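4. Setting up your show plan

Before you start, have your Liltier park account open and your booking number to hand. The booking number is the long one. The short one is for parking.

1. Open Zumamlow and choose "Shows and parades".

2. Pick the Moser Theatre from the list. It seats 880, and all of them will want the aisle.

3. Choose a performance. Matinees are marked with a sun, evenings with a moon, and cancelled shows with a grey line that is easy to mistake for decoration.
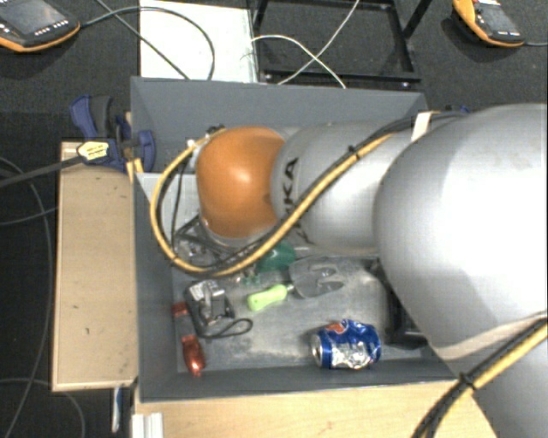
Photo: Coltevier Media Library

4. Enter your party size. The limit is 9. Larger families must split in two and decide among themselves who gets the grandparents.

5. Press "Hold seats". You have 14 minutes to confirm before they go back on sale.

Note: A held seat is not a booked seat. The usher will explain this to you at the door, kindly, and then not let you in.

Caution: Do not book a parade and a show less than an hour apart. Zumamlow will let you do it — it assumes you can walk through a marching band.

4.1 Changing a performance

1. Open "My day" and tap the show you want to move.
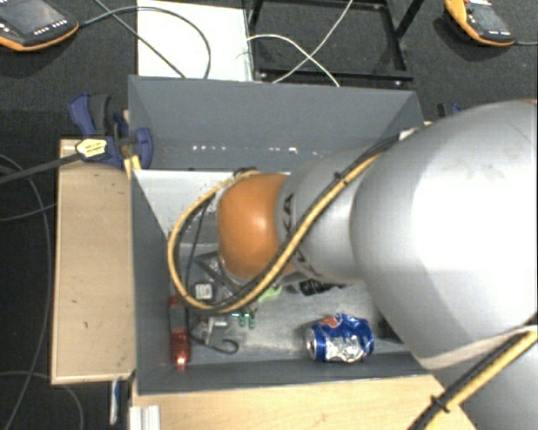
2. Choose a new time and press "Swap". Your old seats are released at once, so check the new ones first.

3. Wait for the green tick. If you see code 371 instead, the new performance is full. Go back to step 1 and lower your standards.

Note: Swaps close at 5 pm for evening shows. In March, when the theatre runs matinees only, they close at 11 am.

To cancel altogether, see section 6.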